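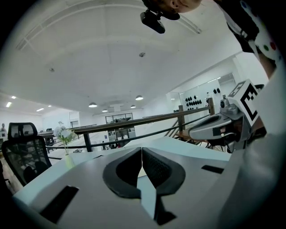 Most apartment leases define quiet hours by the clock. Typical wording prohibits "excessive noise" between 10 p.m. and 7 a.m., and leaves the term undefined. I think this is the wrong instrument. A lease should specify the floor.

Footstep noise is a structural problem. A heel strike puts energy into the slab or joists, and the ceiling below radiates it as low-frequency sound. Stereo volume can be turned down at 10 p.m. A walk to the bathroom cannot, and the downstairs tenant hears it at any hour. In the Arancibia, the 15-unit building where I rent, the complaint log for last February was mostly footsteps, and most of those entries were for people walking at a normal pace in socks.

The management company, Jondon, responded with reminder letters. The letters cited the quiet hours clause. Entries continued at the same rate through the spring.

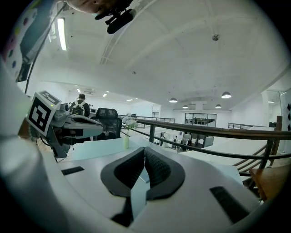 Two of the units were later fitted with a resilient underlayment below the existing plank floor. The material and labor came to $1,278 per unit. Neither unit has appeared in the log since. Two units are a small sample, and one of them changed tenants in the same period, so I would not claim a measured effect. Still, the cost is modest against a vacancy. An empty one-bedroom in this part of town loses its owner more than that in a month.

The usual objection is that tenants can buy rugs. Some leases require it, with a coverage figure such as 80 percent of the walking area. Rugs help with the high end of the spectrum – dropped keys, chair legs – and do much less for the thud. Coverage clauses are also hard to check without entering the unit.
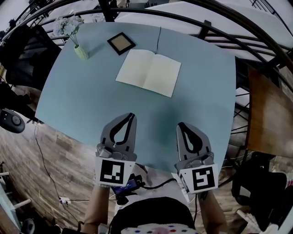

Furniture is the other half of the problem, and it is cheaper to treat. Felt pads under chair and table legs cost a few dollars. What sits on top of a table matters very little: an open notebook, a small vase of artificial flowers and a picture frame lying flat put almost nothing into the floor. The same table dragged six inches across bare plank can be heard two rooms away.

I would replace the quiet hours paragraph with a one-page schedule stating the floor assembly, its impact rating and the date it was last tested. Loud music would stay under a separate clause.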